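Préparer et servir un café glacé à emporter en gobelet à couvercle dôme

Le présent guide s'adresse aux équipes des points de restauration Gromus ainsi qu'à toute personne chargée d'assurer un service de boissons froides lors d'une réunion ou d'une journée d'accueil. Il décrit la préparation d'un café glacé servi en gobelet transparent, avec manchon et couvercle bombé. La méthode convient aussi bien à une commande isolée qu'à une petite série.

Version mise à jour le mercredi 22 juillet 2020. Elle remplace la fiche diffusée en avril.

Matériel nécessaire

- gobelets en plastique transparent et couvercles dômes du même diamètre ;
- manchons ;
- glaçons transparents, conservés au congélateur jusqu'au moment du service ;
- café filtre ou café infusé à froid ;
- une pelle à glace, réservée à cet usage ;
- un plateau ou une table stable, propre et dégagée sur le bord de service.

Les gobelets et les couvercles de la gamme Flollex sont livrés dans des cartons séparés. Il convient de vérifier la référence portée sur chaque carton avant ouverture : deux diamètres voisins s'emboîtent parfois en apparence, mais le couvercle se soulève dès que le gobelet est incliné.

Étape 1 - Préparer le café

Le café doit être plus corsé que celui que l'on sert chaud, car la glace le dilue. Pour un café filtre, on augmentera légèrement la dose de mouture habituelle, puis on laissera refroidir la boisson à couvert avant de la placer au réfrigérateur. Un café versé tiède fait fondre une bonne partie de la glace avant la remise au client. Si la boisson doit être sucrée, le sirop s'incorpore à ce stade.

Étape 2 - Poser le manchon

Le manchon se glisse par le bas du gobelet vide et se remonte jusqu'à ce qu'il soit bien ajusté. Il doit laisser apparaître la glace au-dessus et un peu de café au-dessous. Les manchons noirs portent leur inscription en capitales blanches, que l'on orientera vers le client. 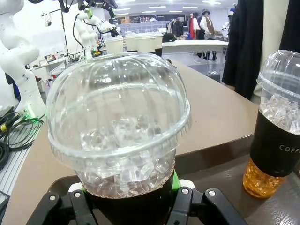
La pose est nettement plus difficile sur un gobelet déjà rempli, dont la paroi se couvre vite de condensation. Lors des services importants, les gobelets seront donc habillés à l'avance et rangés debout, à l'abri de la poussière.

Étape 3 - Ajouter la glace et verser

Remplir le gobelet de glaçons à l'aide de la pelle, sans tasser. Verser ensuite le café lentement, au centre, en s'arrêtant avant le bord. La glace descend un peu au contact du liquide ; on peut alors compléter avec deux ou trois glaçons. Pour une version au lait, celui-ci s'ajoute en dernier, en filet.

La glace ne doit jamais être prélevée avec un gobelet ou à la main.

Étape 4 - Fermer le couvercle

Présenter le couvercle à plat, puis appuyer sur le rebord en faisant le tour du gobelet avec les pouces. Il ne faut pas appuyer sur le sommet du dôme, qui se déforme facilement. Un léger déclic indique que le rebord est en place. En cas de doute, retirer le couvercle et recommencer. 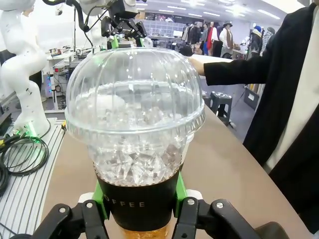 Le gobelet se saisit toujours par le manchon, avec une pression modérée. Une prise trop ferme creuse la paroi, fait monter le liquide et peut déloger le couvercle. Pour le transport de plusieurs boissons, on utilisera le porte-gobelets Memon - jamais un plateau lisse, surtout dans les escaliers.

Étape 5 - Servir sans attendre

La boisson est remise dès sa fermeture. Lorsqu'une courte attente est inévitable, les gobelets sont posés sur une surface plane, loin du soleil et des appareils chauds, en laissant un espace entre eux. La table est essuyée entre deux séries.

Après le service

Le café restant est jeté en fin de journée. La pelle et le bac à glace sont lavés, rincés puis séchés à l'air. Les manchons propres et non utilisés retournent dans leur carton ; les gobelets et couvercles usagés sont triés selon les consignes affichées sur le site.

À lire également

Entretenir un bac à glace
Infusion à froid : dosage et conservation
Bien choisir ses couvercles dans la gamme Flollex
Carafes Hedivier : consignes de lavage
Organiser une table de boissons pour 40 personnes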